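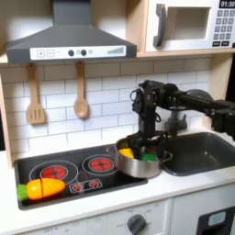
The kitchen sets in this gallery belong to the play equipment store at Mirach, which lends to 14 nurseries and family rooms. Each set is checked against its inventory sheet when it comes back, and the pages here record layout, fittings and food pieces for borrowers who want to know what they are getting. The set on this page is listed as Skidow 27. The cooktop is a black panel set into a white counter, with two printed burners and a printed control panel below them, so there are no knobs to lose. The sink is directly to the right, close enough that a small pot set down at that end of the cooktop has one handle over the sink rim. The pot is stainless steel with two looped handles.

Details

Backsplash. White subway-style tiles with gray grout lines. Wipe with a damp cloth and a drop of dish soap. No scouring pads.

Utensil rail. Wooden rail on the wall below the hood, with small hooks. A slotted spatula and a spoon hang from it, both wooden. Wooden pieces are wiped, not soaked, and hung back up to dry.

Sink and faucet. Deep rectangular basin in dark gray, gray faucet behind it. There is no water supply or drain. Some borrowers fill the basin with water anyway – please use a separate tub.

Carrot. Two pieces with a green leafy top. The halves are stored together in the food bag and counted as one item on the sheet.

Other food. A yellow wedge goes in the same bag. Alhassan borrowers have listed it as cheese and Pasis borrowers as lemon; either entry is accepted on the return form.

Borrowing

Loan period is 12 weeks, renewable once if there is no waiting list. The full inventory for Skidow 27 runs to 52 items, including food pieces kept in the bag. Missing items should be noted on the return form under "Parts." Spare hooks for the rail are held at the store.

Inventory and captions: Engelbert Schwaiger. Cleaning notes: Fouad Younis. Captions last revised 31 August 2024. The next full check of the kitchen sets is in February, and loans ending that month cannot be renewed until it is finished.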